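3.2 Recruitment of first-time voters and the question of place

The second part of the study looks at why young people who are registered do not go to the polling station. Registration in the two districts, Horkitside and Clerkby, was already high before our work started, so registration alone cannot explain the low turnout. We sent a short questionnaire to 1,182 residents between the ages of 18 and 25. The questionnaire asked whether the person had voted in the last municipal election, and if not, what was the main reason.

Two answers were given much more often than the others. The first was that the person did not know the candidates. The second was that the person did not know where to vote, although every household had received a card with the address. Sengar has observed the same difficulty in Takham, where the polling place was moved twice between elections. 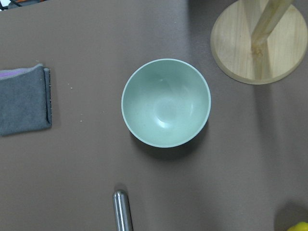
We therefore decided to treat knowledge of the candidates and knowledge of the place as separate variables. In earlier work they are often joined under the name "political information", and we think this hides an important difference. A person may follow the campaign every day and still have no idea which building to enter. The opposite case also exists, mostly among respondents who live with parents and who have gone to the polling place with them as children.

For the interviews we selected 100 respondents, divided equally between the two districts. Each interview took 20 minutes and was done by one of the authors or by Donal Ní Chonaill, who also prepared the coding guide. The interviews in Clerkby began on 26th October and those in Horkitside followed when the first group was complete. Respondents were free to leave any question without answer. Party preference was not asked, as we believed that it would make some of them less open on the other topics.

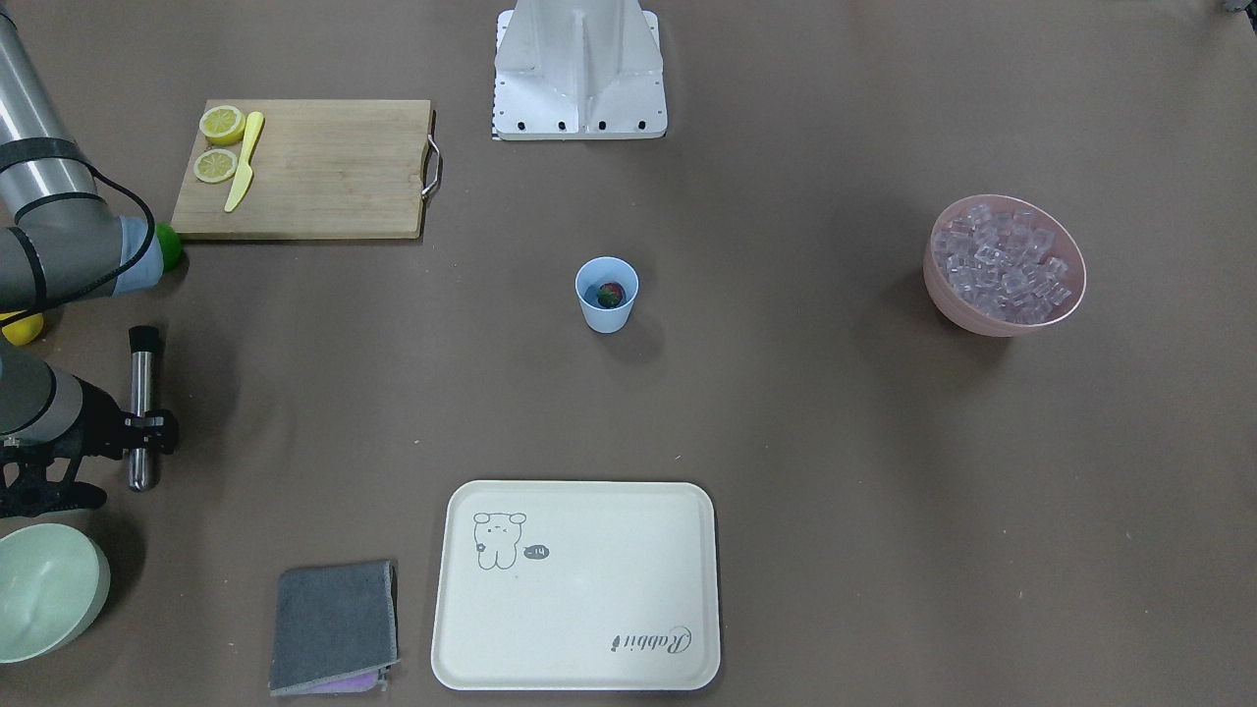

Figure 2. Tabletop with two robot arms, a green ball and a lemon.

The order of the questions was the same in all interviews. We began with daily life in the district and came to voting only in the second half, so that the respondent had time to become comfortable. One question, taken from the Nordin youth survey, asked for an opinion on automation and local jobs. Many respondents had a clear opinion on the matter but did not connect it with the municipal council. They considered it a national issue, or an issue for companies.

This weak connection between personal concerns and the local ballot appeared also with housing and bus fares. Rekha Sengar suggested in the coding meetings that it should have its own category, and we followed her suggestion. The category is called "not a council matter" in the tables of Section 4. Its relation to turnout is examined there separately for each district, with controls for age, education and length of residence.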